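Why Does the Water Cooler Go Glug?

Every office has a machine that burps. Grown-ups walk up to it, fill a cup, and it lets out a big wobbly bubble – GLUG – and they all pretend they didn't hear. It is the water cooler, and it has a perfectly good excuse.

A cooler is a stand with a tank hidden inside, and a giant bottle sitting on its head. Yes, upside down. Try that with your juice and you'll be mopping until dinner.
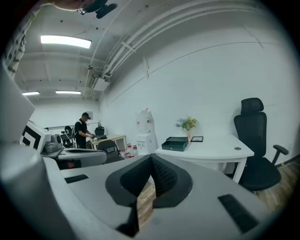

THE BIG BOTTLE TRICK

A white cooler stands against the wall in the room, with its bottle upside down on top. So what keeps all that water from rushing out?

Air does. Air pushes on everything, all day long, and never gets a thank-you. It pushes on the water in the little tank under the bottle, and that push is strong enough to hold the rest of the water up. Water can only leave the bottle if air gets in to take its place.

When you fill your cup, the water in the tank drops a little. Now the neck of the bottle is uncovered, so a gulp of air sneaks in and races to the top. Some water falls down to swap places with it. That swap is the glug. Then the tank is full enough to cover the neck again, and everything goes quiet until the next thirsty person.

WHO LIFTS IT?

A full five-gallon bottle weighs more than 40 pounds, which is as much as many kindergartners, only it wriggles less. This explains why grown-ups become very interested in their email when the bottle runs out.
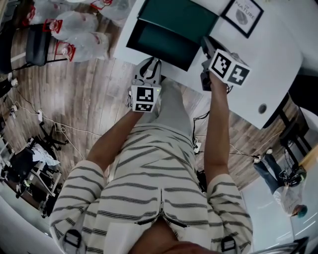

Extra bottles usually wait on the floor, because the floor is the one place you don't have to lift them to. Many have a handle at the neck, so that one person can carry a bottle while everybody else says "Careful!"

Empty ones often go back to the water company to be washed, filled and sent out again. A bottle can make that trip many times. It sees more of the town than you do.

TRY IT YOURSELF (OVER THE SINK, PLEASE)

Fill a plastic bottle with water. Put your hand over the top, turn it upside down, and lower the neck into a bowl of water. Take your hand away. The water stays up!

Now lift the bottle slowly until the neck just leaves the water in the bowl. Glug. You are now a water cooler – the pay is terrible, but people will come and stand next to you and talk about their weekends.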